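Speaker notes: A year of simulated tidying at the Dritport robotics club
Talk length 40 minutes, questions after

Before starting
Check the clicker works from the back of the stage. Laptop on mains, notifications off. The video on slide 9 has no sound, so don't wait for any.

Slide 1 – Title
Say who we are. School robotics club in Dritport, years 9 to 12, meets after school in the computer lab. The team entered the simulation division of the Flornach challenge, which runs each year and finishes in June. I'm the teacher who supervises. The students wrote the code, and I'll say so when I'm describing something I did myself.

Say what the talk covers: how we set the project up, what the students did in it, what went wrong, and what another school would need to do the same. Not much maths. A couple of slides have code on them and people can get the files afterwards.

Slide 2 – Why simulation
We had a hardware club for years. Kits, wheels, line following, sumo. It was good and we still do it on a smaller scale. The trouble was one robot between a whole room of students. One pair drove and everyone else watched.

In simulation every pair gets an arm. They can drop things. They can drive the gripper straight through the table, press reset and try again. A student who's away can do the work at home if their computer is up to it, and if it isn't, the lab is open at lunch.

Mention the cost here if the room looks interested. We already had the lab machines. What we spent money on was more memory for them.

Slide 3 – The task
The challenge task is called Bultance. There's one arm on a table, and a set of household things around it. The program gets an instruction such as "put the banana in the bowl" or "put the mug on the plate" and has to carry it out. Scoring is on where the objects end up, with time as the tie-breaker.

Points to make:
Time limit is 40 seconds a run.
An object has to be within 2 cm of its target position to score full marks.
Knocking any other object off the table ends the run.
Students don't see the final layouts ahead of the day.

The last point matters most. In first term nearly everyone wrote a program that worked for one layout. They had typed in the positions. Move the banana a hand's width and the gripper closed on air. Let the room laugh, then say it's a very reasonable first program and we let them write it.

Slide 4 – Rocha
Rocha is the name of the students' program. It was the name of a folder and it stuck. Three parts to it: find the object, plan the move, check the result. Show the box diagram and don't spend long on it.

The finding part takes the view from a virtual camera and works out which object is where. The planning part picks a way down to the object and a way across to the target. The checking part looks again afterwards and decides whether to have another go.

The checking part was the last to be written and made the biggest difference to our score. I had suggested leaving it out. Own up to this, it always gets a good reaction from students in the audience.

Slide 5 – The workspace
Leave these up for a while. People want to look at the objects. Point out the banana, the bowl and the yellow mug, then the two crates.
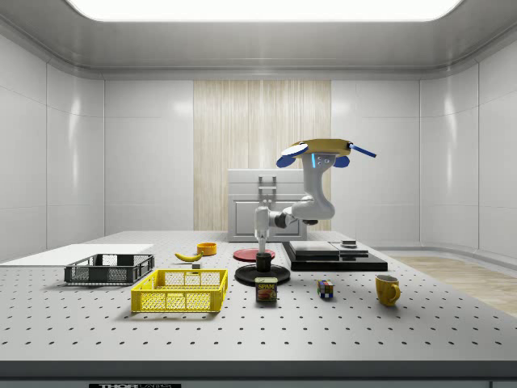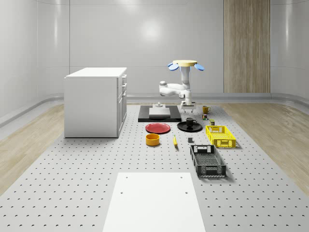
The simulated table from opposite ends of our camera argument. Both views have the arm, the crates, the banana and the puzzle cube in them.

Slide 6 – The camera argument
Half the team wanted to work from one fixed viewpoint and tune everything to it. The other half wanted the program to cope with any viewpoint. This went on for weeks and I let it run longer than I should have.

Use the two views from the last slide to explain. Ask the audience which object they would find easiest to pick out. Most people say something yellow. Then ask them to look at how many things are yellow: the mug, a crate, the banana. A colour test was the first thing the students tried and it came back with the crate when they'd asked for the banana.

Their next attempt used colour and size together. Size in the image depends on how far the object is from the camera, so it held up from one viewpoint and fell over from another. That settled the argument in favour of the "any viewpoint" group, though the "fixed" group would say they had the better score at the time, and they did.

What they ended up with: estimate the position on the table first, then work out the real size, then decide what the object is. The table helps here. The holes in it are in a regular grid, and one of the quieter year 10s noticed you could use them as a ruler. I hadn't thought of it.

If asked about machine learning: yes, a small trained detector came later and replaced some of this. The students who'd done it by hand were much better at seeing why the detector got things wrong.

Slide 7 – Picking things up
Short section. Different shapes want different grips.

A cube is easy if you line up with its faces and annoying if you don't. The first program always came in at the same angle and used to spin the cube on the spot.

The banana is long and curved. Grip it across the middle. Students tried the ends first, as it looked natural on screen, and it swung.

Mugs: by the rim or by the handle. The pairs who went for the handle spent a lot of time on finding which way it pointed. The rim group finished earlier.

Plates were the worst. They are flat, there's nothing much to hold, and the fingers hit the table. The team's answer was to treat plates as places to put things and skip any instruction to move one. We lost marks for it and saved a month.

Crates: we only ever put things into them. Come in high, go down in the middle, let go. Collisions with the crate wall were our most common failure until the planner was told to lift before it moved sideways.

Slide 8 – Keeping a log
This is the slide I'd most like other teachers to take a photo of.

Every run went in a shared spreadsheet. Layout, instruction, what happened, one sentence on why. By the end the students had 370 entries. In 32 of those the arm hit a crate, and almost all of them were before the "lift first" rule went in.

They hated filling it in. I made it a condition of using the machines. By second term they were arguing from it, and someone would say "that never works" and someone else would scroll up and find that it had.

Practical notes on the log:
Use a drop-down for the outcome. Free text turned into "bad" and "very bad".
Keep the sentence on why. It's the useful part.
Write down the version of the code. We didn't for the first few weeks and those entries are hard to use.

Slide 9 – Video
Play it once without talking. Play it again and stop at the second attempt on the mug. The program has missed, looked again, and corrected. This is the checking part doing its job.

If the video won't play, skip to slide 10 and describe it in a sentence.

Slide 10 – Competition day
Unseen layouts, as promised. We had a bad first round. One of the cameras was lower than anything we had practised with and objects were hiding behind each other. The program couldn't see the bowl and waited politely until time ran out.

Between rounds the team added a rule: if you can't find the target, move the object you can see out of the way and look again. They tested it on the laptop over lunch. It worked in the next round and then cost us a run in the last one, when it shifted something that was already in the right place.

We came in the middle of the table. Say it plainly and move on.

Slide 11 – What I would change
Start with random layouts from the first week. Two easy objects, placed anywhere, is a better first task than a full table that never moves.

Swap the pairs each term. We didn't, and a few students only ever worked on the planner.

Get something physical in front of them early, even if it's just a mug, a ruler and their own hand with two fingers. Several problems with the grip were solved that way, at a desk, with the computers off.

Set a date for ending arguments – see slide 6.

Slide 12 – What you'd need
Lab machines with a decent graphics card. Ours are not new.
Students who've done a term of programming. It doesn't matter much which language.
An afternoon a week and someone to unlock the room.
Patience with installs. Allow two full sessions and have a card game ready.

The starter layouts are on the Dritport club page, along with the blank log and the rules we gave the students. The Rocha code is there too. It has the students' comments left in, so read it through before handing it to a junior class.

Questions
Likely ones:

Does it transfer to a real arm? We haven't tried it. Don't guess.

How did you assess it? Through the log and a short interview with each pair. No mark for the competition result.

What did the students do next? Some are working on plates.

Leave the workspace slide on the screen during questions, and repeat each question into the microphone before answering.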